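From: Conall Kavanagh
To: ovham-players list
Subject: Re: [ovham-players] Moffat patch and the score table

Adhiambo Obura wrote:

> I put in a couple of hours on the October build last night and I can't get
> near my old times on the Moffat track. The car slides wide at the second
> hairpin whatever I do. Did they change the grip or am I just rusty? Also,
> my old score has gone from the table. It was 1,658 and I was quite fond
> of it.
>
> Adhiambo

You aren't rusty. Grip was lowered on all the mountain tracks in Ovham, and Moffat suffers most from it, with its two hairpins so close together. The patch notes only say "handling adjustments," so it's easy to miss.

What works for me is braking well before the sign and taking the first hairpin in second gear. You lose a little time there but come out straight, and the car is settled for the next one. If you go in on third you can still get round, but you'll be out on the gravel by the exit and the boost meter drops to nothing.

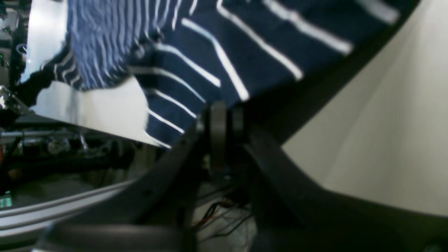 The score table is a separate matter. Dennis Muriithi looked at the save files and says the old scores are still there, just filed under the previous version. In the options menu, go to Records and change the season from Current to All. The two sets then show together, old ones in dark blue with thin white stripes, much like the cloth in the picture, and new ones in plain gray. Yours should turn up in the striped rows.

I wouldn't compare the two sets too closely. A time from before the patch was set with a different car, more or less.

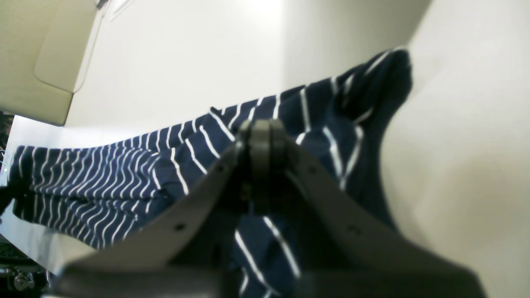 On the question Oduor Mabula raised earlier, about which car to use now, I've tried all 14 on Moffat and I'd still pick the Kollen. It has a poor top speed, but there's only one straight long enough for that to matter. The Nindthorpe is faster on paper and was my choice all summer. With the new grip it wants to swap ends every time you lift off the gas. If you like it, turn the steering sensitivity down to 40 and see if that helps. It did for me on a pad. I don't know about wheels.
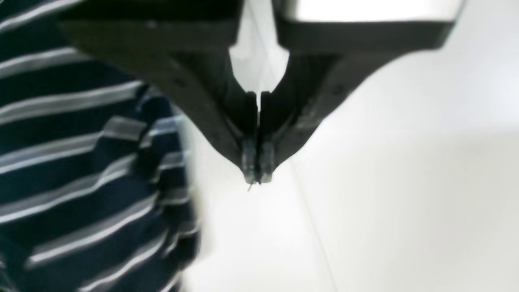
Gripper, close up, fingers pointing down.

Faith Okoth asked whether the ghost cars are broken. Partly. Your own ghost works, but downloaded ghosts from before the patch drive the old line at the old speed, so you're chasing something you can't catch. Delete them and download again. There's a button for it at the bottom of the ghost list — it's small, and it doesn't ask you to confirm, so save any you want to keep first.

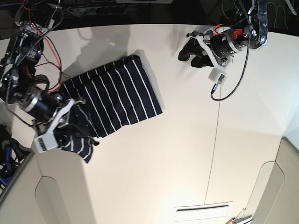 Split-screen seems fine. We ran over 14 races here and had one freeze, on the results page, and the results had saved when we started it up again. The second player's horn still doesn't make a sound, same as in the last build.

If anyone has a clean replay of the second hairpin in the Kollen, please post it to the list. Mine all have gravel in them.

Conall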